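Section 4: Running the visitor demonstration

The snack sorting table is the best part of any open day at Clerkham, so give it room and start it early! 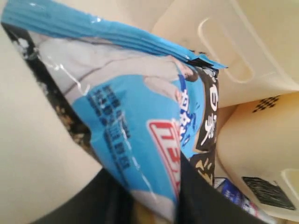

Before you begin, make sure the Nuvow arm has been switched on for at least 12 minutes and that the screen shows READY. Sections 2 and 3 cover power and homing.

1. Unroll the floor tape and mark the visitor line 300 cm from the base of the arm. Small children always creep forward, and that's fine as long as they stop at the tape.

2. Put the storage boxes in their places and fill the first one with snack bags. A good mix of shiny bags and small packets makes a much livelier show than one kind alone.

3. On the screen, choose DEMO, then SORT. Set the speed to 18. The arm can go faster, but visitors like to follow the grip closing on the bag.

4. Press the green button once. The arm makes one empty pass over the boxes, then goes for its first bag.

5. Let it run for a few picks before you start talking. People work out a surprising amount by themselves, and their questions are better for it.

6. Invite someone to choose the next bag - hold the arm with PAUSE first, lay the bag in the box, step back behind the tape, and press PAUSE again.

Note: Creased film throws back a lot of light. If the arm hovers over a bag and won't commit, turn down the nearest lamp or lay the bag at a different slant. Nerea Bermúdez found that a quarter turn is usually enough.

Note: Message 171 means the grip has closed on nothing. Press RETRY. Crowds love this bit, and a second try often gets a cheer.

Caution: Never reach into a box while the arm is moving, even at low speed. Use PAUSE, and wait for the amber light.

Caution: Take burst bags out straight away. Crumbs in the grip pads are a pain to clean (see Section 6).

7. To finish, press HOME, wait for the arm to fold, and switch off at the Kimell power unit.

Last revised December 18, 2020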